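Sostamine, la almohada de viaje que quiere jubilar a la de herradura

Miércoles 1 de enero

Llevaba tiempo buscando una almohada para los vuelos largos que no ocupara media mochila. La Sostamine se vende como soporte cervical plegable, pesa 315 gramos y cuesta 60 euros en la web del fabricante. La compré en agosto y desde entonces ha hecho conmigo cinco trayectos: tres en avión, uno en autobús nocturno y el ferry a Gastdale. 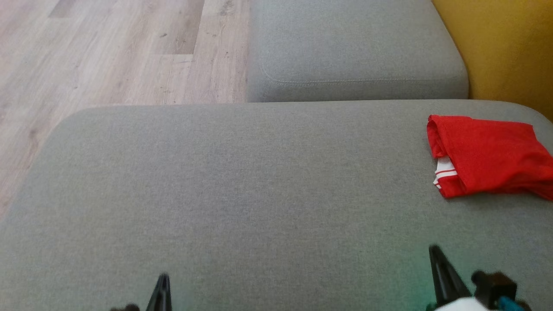
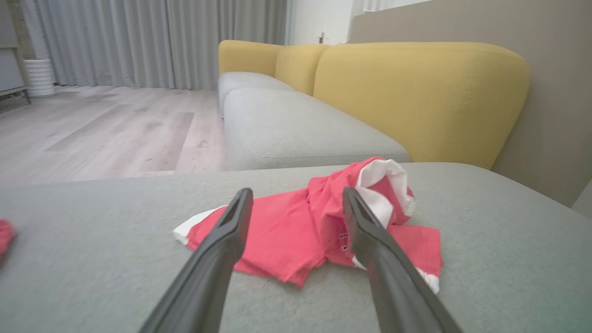
Una lectora del blog, Nikolaidis, me escribió después de la primera entrega para advertirme de que la suya perdió firmeza al segundo mes, sobre todo en el lado del cierre, y que la marca tardó en contestarle. La mía sigue igual que el primer día, aunque es verdad que el velcro empieza a coger pelusa.

El sistema es sencillo. Una pieza rígida interior se apoya en el hombro y el resto se enrolla al cuello como una bufanda. En asiento de ventanilla funciona bien: la cabeza no se va hacia delante y he dormido tramos largos sin despertarme con el cuello torcido. En pasillo rinde menos, porque pide algo de apoyo lateral. En el ferry, con butacas muy reclinadas, casi me estorbaba.

La funda se quita y se lava a máquina en frío. Tarda bastante en secar, así que no conviene lavarla la víspera de salir. Plegada cabe en el bolsillo exterior de una mochila de cabina, pero la bolsa que trae es justa y cuesta cerrarla con prisas.

También probé la Clandthorpe, hinchable y más barata. Ocupa mucho menos, pero hace ruido al moverse y da calor en la nuca. Para un vuelo corto me basta. Para una noche entera prefiero la Sostamine.

Lo mejor: sujeta de verdad y no hay que inflar nada.
Lo peor: el precio y la bolsa.
Nota: 4 sobre 5.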